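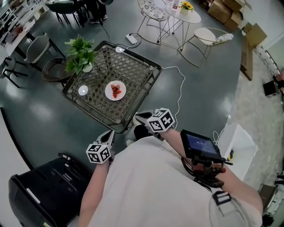

What becomes of the managing director's office when the managing director retires?
At Trunex it was offered to the next in line, and when she didn't want it, it became a room for anyone who needed to shut a door.

It took the better part of a winter to get there, mind you, and I was in the middle of it the whole way, as the person who ordered the carpet.

Gwilym Rowlands had sat in that office at the top of the Urnside building for longer than I'd been out of school. It had two windows, one over the river and one over the loading dock, and he always had his chair turned to the loading dock. People who came up for the first time supposed he was keeping an eye on the trucks. I supposed so too, until the year I brought him his mail every morning and found that he mostly kept an eye on the sparrows, which nested behind the roller door every spring and drove the forklift drivers wild.

His desk was enormous. It had come from the old Harries building when Harries went under, and the story was that it had cost him 310 dollars at the auction and a good deal more to get it up our stairs. They'd had to take the banister off. There was still a gouge in the plaster on the second landing, about the height of my elbow, and every painter we ever had in offered to fill it and was told very kindly to leave it alone.

So when he announced in August that he was going to live in Ilolton near his daughter, what everybody wanted to know (after the cake, and after Llinos Pugh had stopped crying into the serviettes) was who would get the room.

It was meant to be Mared Phillips. She'd been running the place in all but name for six years, from a desk between the photocopier and the fire door, with a cardigan over the back of her chair for when the deliveries came and the draught came with them. I went down with my carpet samples and laid them out for her like a deck of cards.

"I like the grey," she said. "But not for me, Gwawr. I'm fine where I am."

I told her she couldn't possibly be fine where she was. I told her about the draught as though she'd never met it.

"I hear everything from here," she said, and then the photocopier jammed, and she leaned over without looking and gave it a thump on the side, and it carried on.

Well, I went back upstairs quite cross. I had a quote from the carpet people for 4000 dollars sitting in my tray, good until Tuesday, and a door with a brass plate on it and no name to put there. I asked Alun Lewis in accounts if he'd like it. I was only half joking. He went a funny colour and said he got dizzy above the first floor, and I said he'd been coming up to our Christmas drinks for years, and he said yes, and hadn't I noticed he always stood by the wall?

I hadn't. I felt bad about that for days.

Gwilym came in on his last Friday but one to clear his drawers. He was slower about it than he needed to be, and I made us both tea and sat in the visitor's chair, which was the first time I'd ever sat in it. It was very low. You looked up at him from it, and behind him the light came in off the river so you could hardly see his face.

"Good heavens," I said. "Is this what it's like?"

"Is what what it's like?"

I made him swap. He lowered himself down into the visitor's chair with his cup held out to one side, and I sat up behind the Harries desk with all that bright river at my back, and he squinted at me for quite a long while.

"All those people," he said at last. "I thought they were nervous about their raises."

He wouldn't take the desk with him, and we weren't going to take the banister off again, so it stayed. We turned it sideways, under the river window, and Llinos brought in a lamp from home, and two decent armchairs came up from reception, both the same height. I let the carpet quote lapse. In the bottom drawer I found a key with a paper tag marked 2072, which fitted nothing in the building. I rang him in Ilolton to ask, and he thought it over with great seriousness and said he'd been hoping I could tell him.

Mared uses the room now and then when she has something hard to say to someone. Alun never has. Llinos eats her lunch there when it rains, with her shoes off, and last month one of the forklift drivers asked me, very politely, turning his cap round in his hands, whether he might go up for a few minutes to phone his mother.

I told him to take the chair on the left. You can see the roller door from that one, and the sparrows were back.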